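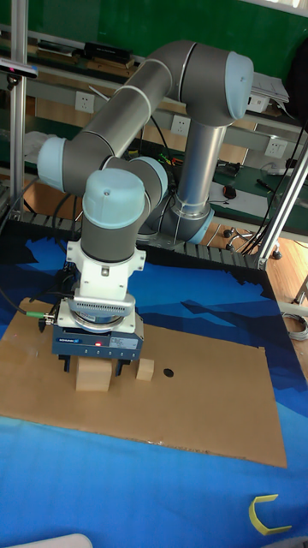 People who buy grippers ask for stroke and force first, and repeatability third if they remember. I think they should ask for a wooden block, and then for a smaller one.

I work in a small automation office in Brambridge. We choose end effectors for firms that don't have a robotics person of their own, and I've spent a good part of my working life reading gripper data sheets. They are accurate documents. The numbers are measured properly, under conditions that are usually stated. My complaint is with how buyers use them. Two parallel grippers can sit side by side in a table, nearly equal in every column, and behave very differently once they have to put something down next to something else.

Putting down is the part that gets skipped. Sales demos are full of picks. The arm comes down, the fingers close, the part goes up, and everyone in the room nods. A pick is forgiving, because closing fingers will center a part that is a little off. A release has no such help. If one finger lets go before the other, the part gets dragged. If the tool is slightly tilted, the part lands on an edge and tips.

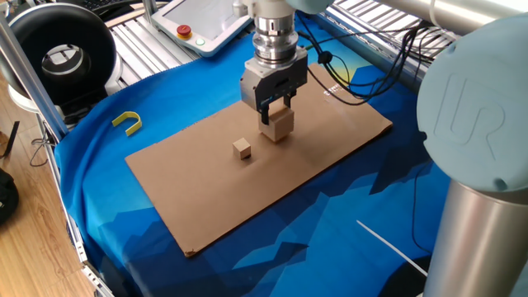
Two plain cubes of different sizes will show most of this. Wood is light, it has some grip, and it doesn't matter if it gets dented. With one cube already standing on the sheet, the robot has to bring the other in close without touching it, and the width of the fingers starts to matter as much as the width of the part. I have seen a customer reject a gripper over finger thickness after 15 minutes with two blocks. The same customer had spent since April comparing force curves.

Cardboard is a good surface for this too. It gives a little, it isn't perfectly flat, and it marks. A steel plate makes every gripper look better than it will look on a packing line in Tedham.

The usual objection is that blocks are toys. One integrator, Prosten, told us that its customers would laugh at a trial like that and want to see their own parts. Fine, bring the parts on the second day. Real parts have their own troubles, such as burrs, labels and oil, and when a pick fails you end up arguing about the part. A cube has almost nothing to argue about. If it lands crooked, look at the fingers, the mounting or the program.

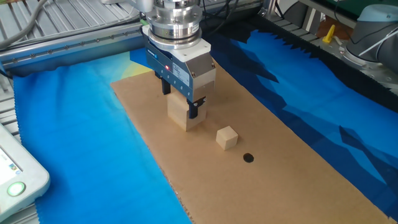 The second objection is better. A block trial says little about wear, and a gripper that places a cube nicely in its first hour may have play in the jaws after a year. I agree, and I have no cheap answer. Živković, a machine shop we work with, still has a pneumatic gripper from 1984 in service, and no short trial would have predicted that. You still need the maker's life figures and a reference from another user.

I would also keep the arm, the flange adapter and the program the same for every gripper being compared, apart from the tool length and the finger opening. I've sat through comparisons where each gripper came on its own robot with its own technician. The results told us which technician had prepared more carefully. Changing tools on one arm is slow, and a day may only be enough for 4 candidates, but then the differences belong to the grippers.
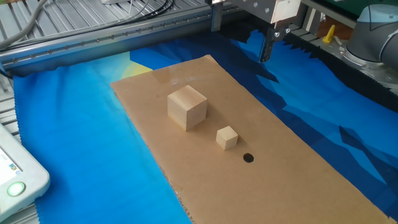

What to write down is simple. Mark where the cube should stand, note where it ends up, and note whether its neighbor moved. Do it with the large cube and with the small one, at the slow speed and at the speed you plan to run. A ruler and a pencil are enough. Keep the sheet of cardboard afterward with the tool name written on it, and staple it to the quote.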